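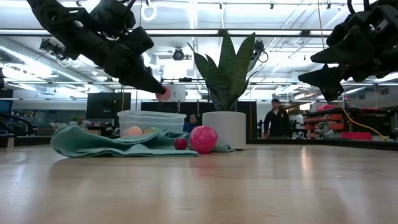 Mukidura is a set of shift notes and run logs from the pick benches at Velley, and I put it together mostly so people would stop asking me for the spreadsheet. I'm one of the operators. I used to sort returned toys and small sports stuff by hand, and now I spend most of my shift next to two arms that do the easy part of it, writing down what happens. The practice bench is where everybody starts, and it's a good way to see what the job looks like these days: one gripper holding a little pink ball, the other one open over the table, and a clear bin sitting on a rumpled towel with a couple more balls in it. There's a snake plant too. If you've ever sorted returns for a living you'll understand how strange it feels to be paid for watching that (and how tired you still are when you get home!).

What you get

The download is 700 MB unpacked. Nearly all of that is run logs, and the part I care about is tiny.

runs/ has one folder per run, 303 of them. Each folder has the joint log, the gripper open and close times, and a little text file with the outcome.
notes/ has what the operator wrote during or after the run. Plain text, our own words, typos left in.
handoffs/ has the shift change sheets, typed up by me from paper.
roles.csv lists who was doing what kind of work before the arms came in and what they do now. No names, just operator codes.
changes.txt is where I write down what I broke.

There are no pictures or video in the release. We talked it over and people on the floor didn't want their faces going out with their work notes, and I was one of them, so don't ask.

How the notes got made

Nineteen of us wrote them. Some people write a paragraph per run and some write "ok" three hundred times, and I haven't evened that out. Operator 07 writes in all caps because the caps lock on that bench keyboard was stuck through all of August. Operator 12 switched to voice notes halfway, so those entries ramble more and have "um" in them. I left the ums.

The outcome file in each run folder uses one of these words:

placed: the item ended up where the sheet said.
helped: a person reached in or took over the controls at any point, even for a second.
stopped: somebody hit pause and we didn't finish.
odd: none of the above, go read the note.

Please read "helped" carefully before you make a chart out of it. A run where I nudged a bin over an inch and a run where I did the whole pick by remote both say helped. I fought for a second word and lost that one, so the notes are the only place you can tell them apart. If your paper says the arms did a run alone, check that it says placed.

The fields in roles.csv

op: operator code, 01 to 19. The same person keeps the same code all the way through.
before: main job before the arms. Mostly "sort" and "pack," a few "repair."
now: main job after. "Bench," "reset," "sort," "repair," or "left."
asked: yes or no, did this person ask for the change.
pay: up, same, or blank. Blank means they didn't want to say, it does NOT mean same. I've already had one person treat it as same, so I'm shouting.

The asked column was Younes Benkirane's idea. He runs the reset crew, and he wanted it in there before anyone wrote a nice story about us all moving up into better jobs. Some of us did! I like my bench. But you'll see plenty of rows where the answer is no, and I'd like those rows to get looked at just as hard as the outcome files.

What changed for us

I get asked this more than anything about the file formats, so okay, a section.

The lifting went down. My wrists are better than they were and I can open a jar again. The walking went way down, which sounds great until your back finds out. Standing at a bench waiting for a gripper to make up its mind is a whole different kind of sore.

The talking changed the most. When we sorted by hand there were people on both sides of you and you could chat all day with your hands going. On the benches you have to keep your eyes on the arms, so it's quieter, and you end up knowing one or two people really well and the rest just from their notes. I know operator 03 almost entirely from handoff sheets. She draws a small fish when the shift went fine. The fish didn't survive typing, so I put (fish) wherever she drew one.

Resetting is real work and I'll keep saying so. Somebody has to put the balls back, straighten the towel or un-straighten it, move the bin, and log what's where, and then do it again. For the first stretch of the logs it wasn't on anybody's job sheet. It got its own code, "reset," after people complained, and if you sort the handoff sheets in order you can watch the complaining happen. I think that's the most useful thing in here.

And some folks left. The roles file says "left" and nothing else, and I'm not adding reasons. Those are theirs.

Things that are wrong with it

The clock on bench two ran fast until we noticed. Times inside a run are fine, but don't compare times between benches in the early folders.

Soft things are underrepresented. We log a lot of balls and boxes and hardly any clothing, so if towels and sleeves are your problem, you'll be disappointed. When a towel does show up in a note it's usually under something.

Clear bins cause trouble in the notes. People will write "in bin" for an item that's really behind it or next to it. I fixed the ones I was sure of and marked them with a star. I left alone the ones I wasn't sure of.

Colors are whatever the operator called them. One person's peach is another person's orange, and "pink" can mean two very different balls on the same table. If you need to know which one, look for a size word in the note. There isn't always one.

The Eberhard folders (the ones starting with eb_) came from a different site with a different sheet, and I converted them by hand over a few long evenings. Treat them as a bonus. They don't have handoffs.

Using it

Unzip it, and start with notes/ before you touch runs/. I mean it. There's a loader script called prirnlow.py, named after the shared drive it used to live on, and it will join the notes to the runs by folder name. It's ugly and it works on my laptop. If it chokes on an accented letter, open the file as UTF-8 and try again.

You can use all of it for research or teaching, and you can pass it along if this file goes with it. Please don't use the notes to rate or rank individual operators. We agreed to share them on that condition, and if it gets ignored we'll pull the notes folder and you'll have a pile of joint logs and no idea what anybody was thinking.

If you find a mistake, write to the address in changes.txt and tell me the folder name. I answer on breaks, so give me a little while.

Last edit 20 Feb 2022: fixed the stars in the clear bin notes, put back two fish I'd deleted by accident.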